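Shared cell rules: what changes this August

02/08/2020

The working rules for the shared robot cells at Grastunum have been revised for the first time since the second cell opened. The new text applies to everyone who books time, including visiting groups and the Larkiner project. Oluf Ketilsson did most of the drafting, with comments from Naima Cherkaoui and the evening users.

Most of the old text stands. You still need a signed induction before you run anything at full speed, and you still can't reach over the rail while the drives are on. The old rule about food is still there too, and it still includes coffee.

Three sections are new or heavily rewritten. They cover finger pads, cables and handover.

Finger pads

Check the pads before the first run of each booking. Press every pad with your thumb and look for tears, flat spots and grit. A pad with a split longer than a fingernail comes off and goes in the red bin. Do not glue it. We had two repaired pads let go in the spring, and one of them ended up under the table for most of a week before anyone found it.

Pads are changed in pairs. Write the change in the log with the running hours. The replacement interval is now 60 hours of closed-grip time, which the controller records for you. The stock code for the standard pad is 741, and Poul Dalsgaard places the orders. Tell him when you open the last bag — he can't see the shelf from Van Beek, where he spends half the week.

Foam pads are not to be used on anything with an exposed edge. If your parts have burrs, ask for the hard set.

Cables at the wrist

Camera cables need enough slack for the wrist to turn through its whole range, but not so much that a loop can catch on a fixture. The test is simple. Jog the wrist slowly from one limit to the other with the arm at its lowest working height, and watch the cable the whole way. Do this again any time you move a camera or change its mount.

The draft called for cable ties every few inches. That was dropped after Oddur Egilsson pointed out that tight ties near the connector put all the bending in one spot. Use the soft straps from the drawer.

The gripper has yellow foam pads with a square grid, and the camera cable runs in a long loop past the motor casing.

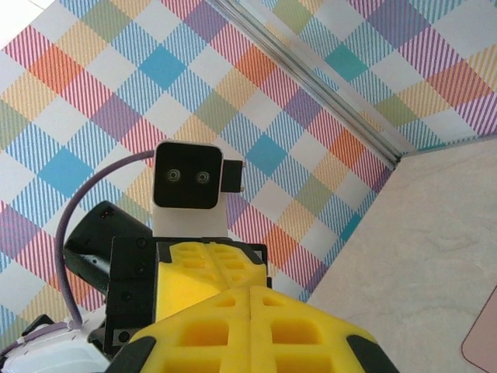 Handover

Leave the cell as the next group needs it. That means the arm parked, the speed limit set back to reduced, your parts off the table and your program saved under your own name. If you changed a setting that isn't in your program, write it on the sheet by the door.

Faults go in the log even when you fixed them yourself. Vilhjálmur Hedegaard reads the log before he plans service with Vultison, and a fault that isn't written down doesn't get looked at.

Comments on the new text go to Oluf until the end of the month. A printed copy hangs in each cell, and the old sheets should be thrown out.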